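Ticket 126 – Penalty notices portal, Histbridge
Status: open
Raised by: Olga Sosa

Drivers paying a bus lane fine online get the message "notice not found" after entering the reference.

09:40 Tarek Haddadin: Tested 13 references. 11 failed, all issued in December.

10:25 Tarek: The failed ones have a space before the last digit – the portal doesn't strip it. Typed without the space, they load.

11:50 Issa Srour: Fix is on the test site. Payment desk told to take calls until it goes live.
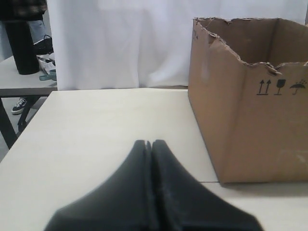 Does the discount period still run while the portal is down?
It is paused for the affected notices and restarts when the ticket is closed.

14:15 Olga: 2 drivers still waiting for a call back.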